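4.2 Living with large patterns

The survey drew 197 replies from households in Altorard and Undard, all of whom had papered at least one room with a large-scale print and were still on speaking terms with the person who chose it. (Those who were not were invited to take part in a separate interview, and mostly declined.) Respondents were asked how they had picked the paper, how they felt about it on the first evening, and how they felt about it now. The three answers seldom agreed.

Choice came first, and it was quick. Most people chose from a sample no bigger than a paperback, held at arm's length in a shop with strip lighting. Dwivedi's earlier work on curtain fabric called this the postage-stamp error: the buyer judges the motif and forgets the repeat. Our replies bear him out. One household in Undard had admired a single leaf in a Jusier sample book and was surprised to find, once the walls were up, that they now owned a forest. 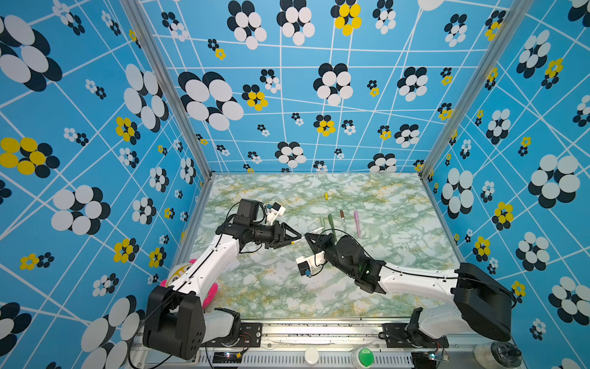
The number of papered walls mattered more than the colour. Households with one papered wall described it in the language of ownership ("our feature wall", "my nice wall"). Households with three or more tended to describe the room as if it were weather. It "closed in" during the winter, "lifted" in March, and was "a bit much" before breakfast. Strong blues were reported as the most tiring at seven in the morning and the most forgiving after dark, a finding that may say as much about our respondents' mornings as about blue.

Memory for pattern was poor. Asked to draw the paper in their own sitting room without looking, 43 respondents left out the background altogether, and several supplied a bird. Trilok Dwivedi has suggested to us that the bird is borrowed from a grandparent's house. We have no data on this, although one of the present authors drew a bird too.

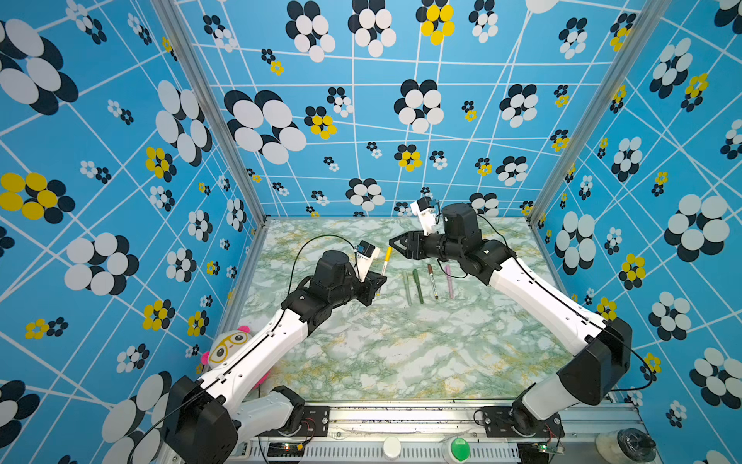 page 25

The background deserves more attention than it gets. In floral papers the flowers are what people buy, and the ground is what they live with. A network of thin lines behind the motif gives the eye something to follow, and respondents with such papers reported following it: during telephone calls, during illness, and in one case during a proposal of marriage. The line-followers scored their rooms as busier than the others did, and were also slower to redecorate.

Scale is the other difficulty. A motif that grows or shrinks across a wall upsets the usual advice, found in every decorating manual we consulted, that big patterns belong in big rooms. Figure 3 is a case in which both sizes share the same walls.

Figure 3. Flower-like clusters at many sizes on blue. The largest are near the viewer and they shrink towards the back corners.
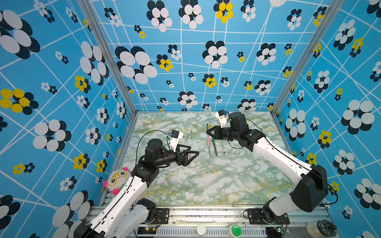

Cost might be expected to make people fonder of a pattern, or at least more loyal to it. The Awasthi inventory of household spending, which we used for coding, puts wallpaper under "repairs", and this did nothing for the mood of one respondent in Altorard who had spent 4000 on a hallway. He rated it the lowest in the sample. He also said he would never take it down.
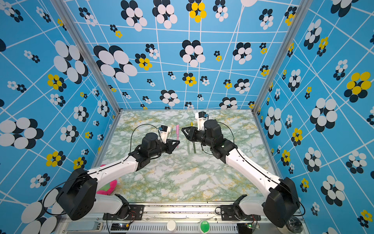

Horizontal surfaces were left out of the original questionnaire, which was an oversight. People kept mentioning them anyway. A veined or marbled table was said to "argue" with a floral wall, and the usual settlement was a plain cloth, bought in haste and hated separately. We added a question on tabletops for the second round -- too late for the Altorard households, who had by then stopped answering our letters. The results for Undard are given in section 4.3, together with the drawings of birds.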